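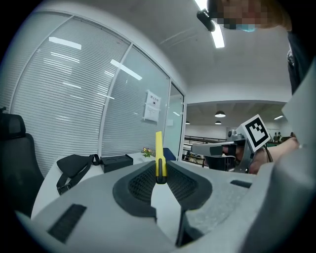
The big white desk at the Rellwood office, with the blinds drawn behind it.

If you've walked past the old Biwott building lately and wondered why the blinds are always down, I finally got myself inside on Thursday to find out. The Rellwood people have moved their work room over from Pirimis Street, and after a few weeks of boxes in the hallway they're pretty much settled in.

I was there by 9 in the morning (way too early for me) and Bukola Akinola, the office manager, had coffee going already. She gave me the full tour, which took maybe five minutes, because it's really one long room with some smaller ones off it behind glass. They pay for roughly 4,000 square feet, but a good part of that is storage and a stairwell that the landlord still counts!

What everybody wanted to talk about was the table. The old place had a bunch of little desks pushed together, all slightly different heights, and pens rolled into the cracks all day long. Now they've got a big white one you can walk up to and work at standing, with mesh office chairs for when your feet give out. "I measured the door 3 times before we ordered it," Bukola told me, "and I still didn't sleep the night before it came."

Bags still end up on the tabletop, and I don't blame anyone for that, there are no hooks yet. I liked the little potted plant near the far edge, pink and yellow flowers in a white pot. There's also a round side table with a yellow top that I would take home tomorrow if they'd let me.

The moving bill was smaller than they feared. Ekum, the secondhand furniture place, took most of the old desks and knocked 15 percent off the shelving in return. The shelves are already filling up – Bukola says sorting them is a job for December, and she said it in a way that made me think she's said it before.
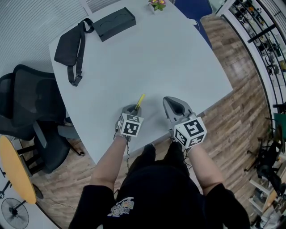
Open evening coming up

Rellwood wants to have the neighbors in once the hooks are up. They can fit 70 people if the chairs go in the hallway, so put your name on the sheet at the front desk if you'd like to come. I'm told there will be snacks, and I've already asked about parking (use the lot in back, the front is permit only after 6).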